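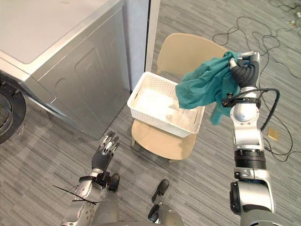
4.2 Where the laundry waits

Most of the literature on household laundry treats the basket as a means of transport. Clothes go in, the basket is carried, clothes come out. Our own coding scheme began with that assumption, and the first 191 diary entries gave us little reason to keep it. In a large share of them the basket was not being carried anywhere. It was sitting on something, usually within a step or two of the machine, and often on a seat.

Figure 3. A white lattice-sided basket on the seat of a molded chair, close to a front-loading appliance on a carpeted floor. A teal cloth hangs over the basket's edge.

Tehrani and Shojaei have argued that the chair in such arrangements works as a "third surface," after the machine top and the floor, and that households choose it to spare their backs. We are not convinced. The claim rests on what people said when asked why they used a chair, and people asked why they do something will generally find a reason. In the Plimevora diaries, which did not ask, backs are hardly mentioned. What comes up again and again is that the chair was already there. One respondent wrote that she "would have used a bucket if the bucket had been nearer."

A second claim deserves the same caution. Berchtold reads the item left over the rim as a marker, a way of telling others in the home that the job is in progress. Figure 3 could be made to fit this reading, as could almost any basket with a cloth on its edge. A still picture does not tell us whether the cloth is going in or coming out, and it certainly does not tell us that anyone is being addressed. Of the 683 entries that mention an item over the rim, very few say a word about another person. Several describe the item as too long, too awkward or simply missed.

We also have doubts about our own material. The diaries were kept in June, when more washing may be dried outdoors, and the recruiting was done through Hindari, whose mailing list leans toward renters in small apartments. Carpet next to a machine, as in Figure 3, was reported more often than we expected, and we cannot say whether that reflects how people live or only who answered. Ghaffari's suggestion that carpet discourages putting baskets down because of lint is testable, but the entries are too thin on flooring to test it with.

For the present we code the chair as "nearest support" and make no claim about intent. Sadeghi prefers "temporary station," a term which seems to us to assume the thing it is supposed to show. Both codes are kept in the data file so that readers can compare them.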